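Small chrome knobs on white doors keep working loose and leaving grey smudges

Kitchen & Bath > Cabinets and hardware
Asked in November by Valdir Paiva, 8 replies (3 shown)

Hi everybody! We finally finished putting our kitchen back together and I am in love with it. The doors and drawer fronts are plain white, the Imer flat ones, and I put small round chrome knobs on all of them. I bought the knobs at Randa, paid 86 dollars for the whole lot, and they make the room look so bright in the morning that I stand there with my coffee just looking.

Two things are bugging me. First, the knobs come loose. I tighten them, they're fine for a couple of weeks, and then the one on the trash drawer is spinning again, and after that the one next to the stove. Second, the white is picking up grey smudges right around the knobs and along the bottom edges where people grab the door instead. Dish soap takes off some of it but leaves a sort of shadow.

I saw some people put a flat round disc behind the knob, clear or milky plastic. Does that help with either problem? I don't want to cover up the white more than I have to. Thanks in advance, I've learned so much on this site already!

Valdir Paiva

Posted by pearce_street_kitchen

Oh, I love white doors with chrome, good choice! I've had mine for years and they still make me happy.

Take the loose ones all the way off before you do anything else and look at the screw. The ones that come in the bag with the knob are often a hair too long for a thin door, so they bottom out inside the knob before the head is tight against the back. It feels snug and it isn't. Swap in a shorter screw, or slip a small washer under the head on the inside of the door where you won't see it. If the length is fine, put one drop of removable threadlocker on the threads (the blue kind, please don't use the red on a kitchen knob) and leave it alone overnight. Snug is enough with the screwdriver. If you crank on it you can crush the panel around the hole, and then you have a new problem.

For the discs, yes, I'm a fan! I use them on the fridge-side cabinets, where hands are always messy. They don't stop the screw from backing out, but fingernails and rings hit the plastic and the paint stays nice. Get the soft translucent ones. The hard clear ones show every scratch and one of mine cracked. Against white the milky ones nearly disappear – I have to look for them. Hold the disc up to the door next to the knob before you take the knob off, so you can see how far it's going to stick out. I went one size too big the first time and it looked like the knob was sitting on a coaster.
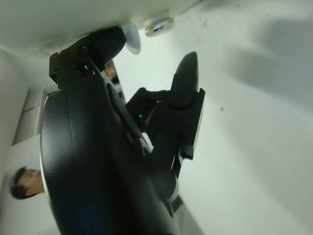
Small chrome knob with a round translucent disc nearby, against white

Wipe the spot with rubbing alcohol on a rag and let it dry before the disc goes on, otherwise you trap the grime under it and it'll show forever. Try the alcohol on the inside of a door first, some finishes don't like it.

Have fun with it, it's a great little afternoon job!

Posted by Jatmont Flats, unit 300

magic eraser. go easy though it dulls the shiny kind of white. mine is matte now in one corner lol

Posted by hinges_and_hot_tea

Agree with the first reply on nearly everything, and I'd like to add a bit on the shadow, which I fought with for a whole winter. That shadow is often a film of cooking grease with dust stuck in it, and dish soap by itself just moves it around. Warm water, a little baking soda on a damp microfiber cloth, small circles, then rinse with a clean cloth and dry it right away. Do the bottom edges too, from underneath, with your head practically in the cabinet. You will be amazed at what's under there, I was!

If the marks are real scuffs from metal rubbing on the paint, soap won't do it. I had luck with a car polish on a cotton pad, very light pressure, on a glossy door. Don't sand unless you plan to repaint. My neighbor took 500 grit to his and you can see every circle when the sun comes in.

One more idea for the trash drawer: put a longer pull on it with two screws. A single knob can spin and a pull can't, and that drawer gets yanked more than all the others put together. Chrome bar pulls look great next to chrome knobs, so it won't seem like a mismatch.

Let us know how the discs work out, I'm thinking of getting some for my bathroom vanity.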